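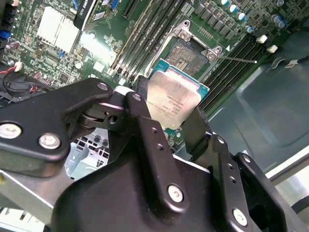

Can people who paid for the spring breathing course still use their places?
Every paid place has been moved to the online course in July, and anyone who would prefer their money back can have it by writing to the practice.

Ullum Breathing and Relaxation Practice
Minutes of the practice meeting
May 14, 2020, held by video call

Present: the seven practitioners who rent rooms at Ullum, and the bookings assistant, who took the minutes. Apologies from the yoga nidra teacher.

Minutes of the last meeting
Agreed as correct, with one change. Under "Room hire", the meeting had agreed to freeze the rent for the small room only, not both rooms. The bookings assistant will correct the copy on the website.

Matters arising
The blankets have been washed and are in sealed bags in the upstairs cupboard. The key to that cupboard is still missing a spare. The broken gong stand has not been dealt with and is carried over.

The building
The landlord, Głowacki Lettings, has replied to our letter. The building stays closed to clients for now. Practitioners may go in one at a time to collect their things, and should email the landlord the day before. Rent for the small room is frozen until the building reopens. The landlord would not agree to the same for the large room but has offered to take it in instalments. The meeting accepted this. One practitioner asked for her disagreement to be noted, as she uses the large room least and pays the same share.

Spring breathing course
The course stopped after the third evening. There were 16 people on it. Most have said they are happy to move to the online course and the rest have not answered yet. The bookings assistant will write to them once more and then telephone.

There was a long discussion about whether evenings already attended should be taken off the refund. It was agreed to refund the unused evenings only, and to say so clearly in the letter. Anyone who moves to the online course will start again from the first evening at no extra charge.

Online course in July
The course will be live and not recorded. Two practitioners had wanted recordings for people with poor internet, but others felt that clients would speak less freely at the end of each evening. It was agreed to send out a written sheet of the exercises afterwards.

The longer breath holds will be left out, as the teacher cannot see everyone properly on a screen. The health form will be sent by email and must be returned before the first evening. People with asthma, high blood pressure or who are pregnant will be asked to speak to the teacher first, as they were for the course in the building.

Booking system
The trial of Nekix ends soon. Practitioners who had used it found the diary easy but said that reminder emails were arriving in the middle of the night. The bookings assistant has reported this and had no reply. It was agreed to keep the trial going to its end and not to pay for a year until the reminders are put right.

Cushions
The order from Kostero has been delayed. It was agreed to leave the order in place, and to ask for the covers to be in grey if the blue is still out of stock.

Website wording
The page on relaxation sessions says that they "cure" poor sleep. This is to be taken out. The new wording is "many people find the sessions restful". Each practitioner is to read through their own page and send in changes by the end of the month.

Any other business
The Sunday sound bath will not run online. The question of a summer open day was put off.

Next meeting
By video call, at 7 in the evening, in the first week of July. Items for the agenda to the bookings assistant.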